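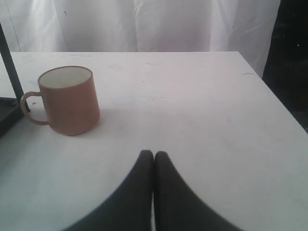
*Gripper and mug on the white table*

Hi all,

Replying to the equipment question on the list. The quoted part is from the October message.

> We have money for one more bench next year. Should it be a second arm, or spare parts and fixtures for the one we've got? Also, has anyone priced the Lalten fingers against the Skorari ones?

My vote is for fixtures and spares. The mug and rack work doesn't need a second arm yet. It needs a bench we can set up the same way every time, and at the moment we lose a good part of each morning to that.

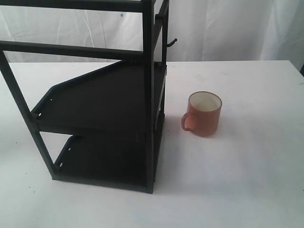

For the budget I'd put down 2 more racks of the same pattern, so we aren't stuck if one gets bent, and 11 mugs in mixed colours and sizes. Neither is a big line. Please don't let anyone swap the racks for a cheaper model at the ordering stage. Shelf height and lip matter to us, and a different rack means redoing the positions.

On fingers, I have a written quote from Lalten for 4 pairs. Skorari only sells them with the mounting plate, which we already own, so I've asked for a price without it. No answer so far.

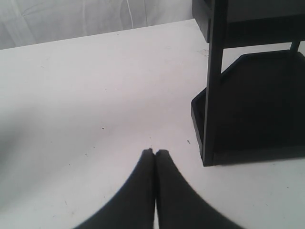
The wrist camera should have its own line. Last year it was buried under "cables and other" and got cut. I'd ask for 2, one to fit and one for the cupboard.

Freight is the part I can't fill in. Meijer quotes to the dock only, and Anum includes delivery to the room but wants payment up front. If your centre has bought from either, please send me what you paid for shipping and I'll add it to the sheet.

Cheers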